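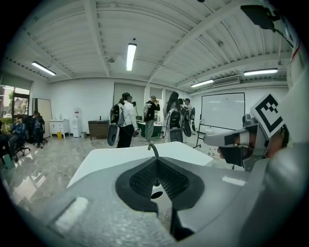 Five people standing in a shared workroom, with a dark green table and a brown wooden cabinet behind them

Shared workroom

A shared workroom is a room in an office building, school or workshop which is used by several groups for different kinds of work. It is different from an ordinary office in that the places are not given to fixed persons. It is also different from a meeting room, where one large table usually takes the middle of the floor and the users are sitting. In a shared workroom many tasks are done standing up, and a part of the floor is kept free for this.

Name

The words "shared workroom", "common workroom" and "project room" are used for almost the same thing. In some schools the older name "practical room" is still in use. The writer Rosalinda Calimlim, in her handbook Rooms for Many Uses, keeps "project room" for a room that is given to one group for a limited time, and uses "shared workroom" only when two or more groups have the key in the same week. Other authors do not follow this difference.

Furniture

Tables are the main furniture. They are commonly placed along the walls or in two rows, so that people can stand and walk between them. White tabletops are popular, as small dark parts are easy to find on them, but they show ink and scratches early. Dark surfaces, for example green or grey, are less tiring for the eyes under strong lamps. In many rooms both kinds are found together, often only for the reason that the tables were bought in different years.

Cabinets are used for tools, paper and unfinished work. Wooden cabinets are frequently taken over from older offices. The top of a low cabinet soon becomes one more shelf, and the house rules of some buildings forbid to leave things there overnight.

Chairs are fewer than in an office. Stacking chairs and stools are preferred, and they are put under the tables when the floor is needed.

Free floor

The free floor is the part of the room where a group can stand together, put on jackets or bags, and try things out before the work begins. Persons who carry a load on the back need more place than others, especially when they turn around. Clodagh Ó Dubhghaill recommends that the way between two tables should let one person with a backpack pass behind another who is standing at the table. She also advises to hang coats and empty bags near the door and to keep cables away from the walking side of the tables.

Use and booking

Most shared workrooms have a booking list, on paper at the door or on a computer. A booking normally includes some minutes at the end for clearing the tables. Work that cannot be moved is marked with a name and a date. In larger buildings one person is responsible for the room and decides when two bookings fall together.

Cleaning is a common subject of disagreement. In some places each group cleans after itself, in others the work is included in the cleaning of the whole building. Seidu Amegashie describes a mixed system, in which the users clear and wipe the tables and the cleaning staff takes care of the floor only.

Examples

The workroom of the Jollance building in Bonau was opened in 2000, in a former drawing office. It has 8 tables and is shared by three groups. The old drawing cabinets were kept, with new locks. The Jansen workroom in Utel is smaller and was first a staff canteen; the sink was left in place and is now used for washing brushes. In a February refit the tables were moved to the walls after a proposal by Arnel Tagle, and the middle of the room has been free since then.

See also

Meeting room
Open-plan office
School workshop
Workbench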